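Debora Dal Bello has read the Gilmartin waiting list figures more often than she would like, and she still does not believe them.

"They say 568 people were waiting for a routine operation in August and 400 are waiting now," she says. "Fine. Where did the others go? Were they operated on, or did they get a letter asking if they still wanted to be on the list and not answer it in time?"

Dal Bello spent most of her working life booking theatre slots, first at Ikbridge and later at Pakalden, before she retired and began writing to the hospitals about their sums. She keeps the replies in a box file. Most of them, she says, thank her for her interest.

Her main complaint is with the word "removed". In the Gilmartin report it covers patients who had their surgery, patients who moved away, patients who paid to go elsewhere and patients who died.

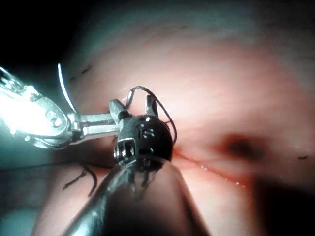 "I used to ring people up," she says. "You'd hear that they had gone private with money borrowed from a daughter. That went down as one off the list, same as anybody else. I typed it in myself."

She is no kinder about Uris, the booking system brought in last year, which is said to have freed 121 theatre hours. "Freed from what? If a surgeon is off sick, the hours are free. Nobody had an operation in them."

Doesn't she accept that things may be getting better? She thinks for a while. "They may be. My neighbour got her hip done quicker than I expected - I'll give them that. But one hip isn't a trend, and neither is a press release."

She has asked for the removals to be broken down by reason, and was told it would take too long. Her latest letter is still waiting for an answer.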